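Wed 19 March

I woke before the alarm and lay in bed listening to the pipes. Then I remembered that I took the day off for the table, and I got up at once.

The table has bothered me since we moved to this apartment. It is the only good surface in the kitchen, and everybody who comes in puts something on it. Keys, the letters, the phone charger, a bag of onions, my scarf. Last week Sowmya came for tea and we had to drink it standing by the window, and she laughed at me, but I was a little ashamed. In my mother's house the table was always clear by night. She would not go to bed before it.

So I began with the papers. I made one pile for keeping and one for throwing away, and the second pile became very tall. I found the electric bill I was accusing Fulgencio of losing in July. It was inside a catalog from Hajdu, on the page with the lamps, and I am sure I put it there myself. I have not told him yet. I will tell him at the weekend, when he is in a good mood from his soccer.

After the papers came the jars. Some of them have no lids and I don't know why I keep them. I washed the ones with lids and put them up on the shelf over the stove, and the others I carried down to the glass bin. The woman from downstairs was there too and we spoke a little about the elevator, which again stops between the floors. She says she wrote to Grundgate, who manage the building, and they answered very politely and did nothing.

Then I washed the table. First with soap, then with clean water, then with a dry towel. There was a sticky ring near the corner where the honey always stands, and I had to leave a wet cloth on it while I ate my bread. It came off slowly. I did not remember that the table has this color, between gray and a kind of dusty purple. When we bought it I called it "mushroom," and Fulgencio said nobody wants to eat on a mushroom.

I decided that only the cutting board may come back to it. I was thinking also about the fruit bowl, but if I allow the bowl, then the bowl will have keys in it by Friday. The board I use every day, so it has the right to be there. It is the bamboo one that Sowmya gave us when we moved. The big old board from the market goes behind the bread box, and I will take it out only for large melons and for dough.

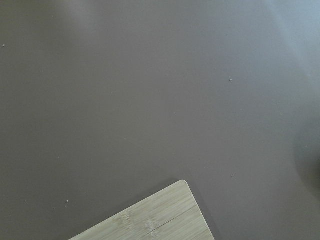
The kitchen table, with a corner of the bamboo board.

I like the bamboo when I look at it from near. There is a thin line where two strips are joined, and a pair of small spots like knots in the wood, though I think for bamboo there must be another word. I looked for it in the dictionary and found "node." I am writing it here so that I will remember it.

In the afternoon I rubbed the old board with oil. I know that you should do this often and I do it maybe when I am waiting for a phone call. The oil is from Undutier, the small bottle, and it smells of almost nothing. I used too much and had to wipe it again. My hands were soft all evening, so this was one good result.

Sowmya called at five. She wanted to know if I am still coming with her to look at the shelves at Ukden, and I said yes, but I will not buy anything. She said that I always say this. We talked for a long time about her sister, who wants to change her job again - I think she should, Sowmya thinks she should wait for the bonus. I walked around the kitchen with the phone and every time I passed the table I touched it with my hand, like a person who has a new coat.

For dinner I made lentils with carrots and too much cumin. Fulgencio came home late. He stood in the kitchen door, looked, and asked if somebody was coming to visit. I said no, it is for us. He ate two plates. Afterward he put his keys on the table, saw my face, and moved them to his pocket.

Tomorrow I must call about the elevator, and buy lids.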